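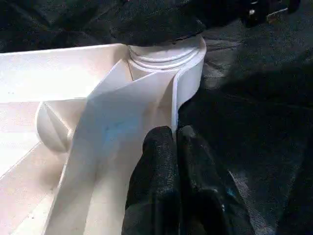 Courses > Health Services Management > Unit 3 > Handout

Paying for outside advice: contract types

Notes by Elsa Backlund. Read before the Tuesday seminar.

A hospital that hires an outside adviser has to settle how the fee is worked out. Two forms are covered in this unit.

Time-based. The adviser bills by the day. The hospital carries the risk of overrun. In the Plarumeck case the contract allowed 200 days and the final invoice was for 300. The scope had been changed in writing twice — both times by the hospital.

Fixed fee. The adviser quotes one price for a stated output. Overrun falls on the adviser, who will read the scope narrowly. 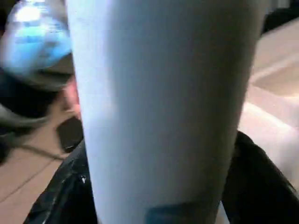
A fixed fee therefore needs a longer specification. The Bognár contract lists each report, its due month and the person who signs it off. The Gumier contract says only "support as required", and the parties disagreed on what was owed by October.

Mixed forms exist. Inex charged a fixed fee for the review and a day rate for follow-up, capped at 600 hours.

For the seminar: mark the clauses in the Gumier contract that leave the output undefined, and redraft one of them.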